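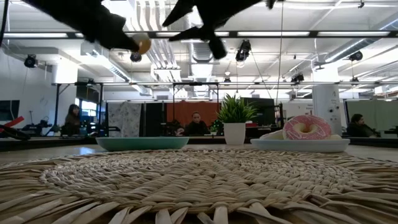
A woven placemat and a teal-green bowl on a table.

Does the five-second rule work?

You drop a cracker on the kitchen floor. Somebody yells "Five-second rule!" and you grab it and eat it. Lots of people believe this. Grown-ups too. But who made the rule, and did they ever check?

Let's be picky and ask what would have to be true. Germs would have to wait. They would need to sit on the floor while you counted, and then climb on when your time ran out. Germs don't have clocks. They don't have legs for climbing, either. If a wet piece of melon lands on them, some can stick right away.

So is time no use at all? Not quite. Food that stays on a dirty floor longer can pick up more germs. But other things can matter more. Wet food usually picks up more than dry food. A floor where raw chicken juice dripped is a lot worse than a floor that was just washed. And you can't tell by looking, no matter what your cousin says. Germs are far too small to see.

Some people say, "I ate it and I didn't get sick, so the rule works." Be careful with that one. Most germs won't hurt you. You could eat 19 dropped crackers and feel fine, and that still wouldn't prove that counting helped. Maybe you would have felt fine after a whole minute.

Try this test. Sprinkle a little flour on a clean tray. Press a dry cracker on it for 3 seconds, then do the same with a slice of cucumber. Which one has more flour stuck to it? Flour isn't germs, so this doesn't prove everything. It does show how fast stuff can stick.

Next time you hear a rule like this, ask: How do you know?

More from Kindon Kids: Is it bad to swallow gum?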